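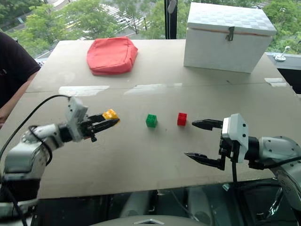 A small yellow-orange building block held in a gripper above a cardboard-covered tabletop.

Ivelgate to open winter touring park at Cerurham

New site will offer 40 all-weather pitches for motorhomes and caravans from November

Ivelgate, the operator of touring parks and overnight stops, has confirmed that it will open a new site at Cerurham this November. The park will remain open throughout the winter and has been laid out for owners of larger motorhomes, who often find that suitable pitches are hard to come by once the main season has ended.

The Cerurham site will have 40 hardstanding pitches, each with its own electricity supply, fresh water tap and waste water drain. Pitches are arranged along a one-way loop road so that drivers of long vehicles can arrive and leave without reversing. Eight of them are drive-through pitches, intended for motorhomes towing a car and for guests who are staying one night on the way to somewhere else.

Particular attention has been given to cold weather. Water pipes across the park have been buried below the frost line and the taps are fitted with insulated covers. The shower and laundry building is heated day and night, and an indoor washing-up room has been included at the request of guests at the company's other parks. The loop road and the path to the main building will be gritted before 7am whenever frost is forecast.

A spokesperson for Ivelgate said: "More of our guests are travelling between November and March than ever before, and they have told us plainly what they need. They want firm ground under the wheels, water that runs in the morning and somewhere warm to dry their coats. Cerurham has been planned with those requests in mind, and we look forward to welcoming our first winter visitors."

The surface of the pitches and the loop road has been supplied by Endulex, whose free-draining gravel system was laid over the summer. Sugiyama has provided the electricity posts, which allow guests to see how much power they have used during their stay. Electricity will be charged by meter, and the reading will be taken on arrival and again on departure.

The park stands four miles from the main road and is reached by a lane with no height or weight limit. Drivers are asked to follow the signs from the roundabout and to disregard satellite navigation, which may direct them through the village, where the bridge is narrow. A bus to the town centre stops at the park entrance every hour during the day, except on Sunday.

Dogs are welcome at no extra charge. An area of rough grassland behind the pitches has been fenced for exercise, and an outdoor tap and towel rail have been fitted beside the gate.

Arrivals will be accepted from 1pm until 8pm. Guests who expect to be later may book one of four late arrival bays outside the barrier – these have electricity but no water – and move to their pitch the following morning.

Bookings for stays between November and March will open in September. Guests staying for 28 nights or more will be offered a reduced rate, and a deposit of £100 will be required for all stays of this length. The deposit will be returned in full if the booking is cancelled at least 14 days before arrival.

Notes to editors

Ivelgate runs touring parks and overnight stops for motorhomes, caravans and campervans. Tents cannot be accepted at Cerurham during the winter months.

Site plans and a full list of winter prices are available on request from the Ivelgate press office, which is open from 9am to 5pm on weekdays.

Ends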